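Call for participants: Nallside Robotics Club, Kitchen Simulation Project

Posted 2 April 2019

The Nallside Robotics Club is looking for 15 people to join its next student project, which starts in June. Before you get excited, please read the whole notice. The last group lost a third of its members by the second session, mostly people who had watched too many videos of robots doing backflips. There are no backflips here. There is a simulated arm, a simulated counter and a lot of waiting for runs to finish.

What the project is

We are trying to find out whether beginners can teach a robot hand to do small kitchen jobs in simulation, and whether any of it means much once you change the room. Plenty of student teams claim a high success rate. Look closer and you will often find one object, one starting position and one kind of light. Our own first report had the same problem and we would like to do better this time.

The simulator is called Plorno. It was put together by earlier members of the club and it shows. It crashes if you load two kitchens in a row, the menus are out of order, and the manual describes a version that no longer runs. If you need polished software to stay in a good mood, this is the wrong project for you.

The tasks are dull on purpose. Pick something up, put it down somewhere else, do it again with the object turned a little. A cylinder lying on its side is harder than most newcomers expect, and a soft cloth under it gives the physics one more thing to get wrong. 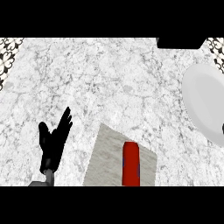
Plorno, marble counter kitchen: the hand, a red cylinder on a gray cloth, and a plate to the right.

Last term the club logged 3,653 attempts across all kitchens. We are not going to print a success rate, as the group never agreed on what counted as a success. Does it count if the object is lifted and then dropped? What if the hand knocks the plate on the way? Settling those rules is the first job for the new group, and we expect arguments.

What you would be doing

Each participant works in a pair. One drives the arm by hand through a set of trials while the other keeps the log, then you swap. Later on you will train a simple controller on the recorded trials and try it in a kitchen it has not met. In the final weeks each pair checks the results of another pair, with the full logs open. Bring a thick skin.

Sessions last 2 hours and run once a week in the Cerkau Building, second floor computer room. There is homework, most of it reading logs.

Who can apply

You must be 18 or older and able to attend every week. You do not have to be enrolled in engineering. Some basic programming helps, in any language, but we have had good people who started with none and poor ones who arrived with long résumés. We care more about whether you write down what happened when it makes your own work look bad.

Please don't apply if you want to build hardware. There is no physical arm in this project and no plan to buy one. Please don't apply if you want a certificate either. We can write a short letter saying you took part, and that is the limit of it.

What you get

No pay. You get use of the club computers during sessions, a copy of all the data your group produces, and your name on the report if you finish. Will it get you a job in robotics? We doubt it, at least by itself. A few former members say the log-keeping was useful later. Others say they mainly learned to distrust demo videos, and we think that is a fair return on the time.

How to apply

Send one page or less to the club through the contact form on this site, with "Patwary round" in the subject line. (Patwary is our name for this set of tasks.) Tell us two things:

A time you tested something and the result was worse than you hoped, and what you did about it.

One claim about robots that you don't believe, and what evidence would change your mind.

Skip the paragraph on how passionate you are about the future of automation. We get a lot of those and they all read the same.

Applications are read in the order they arrive, and we will close the form when the places are filled. Everyone gets a reply, though it may be a short one. If you miss out, you can ask to go on the waiting list. Going by the last group, a place may well come up after the second session.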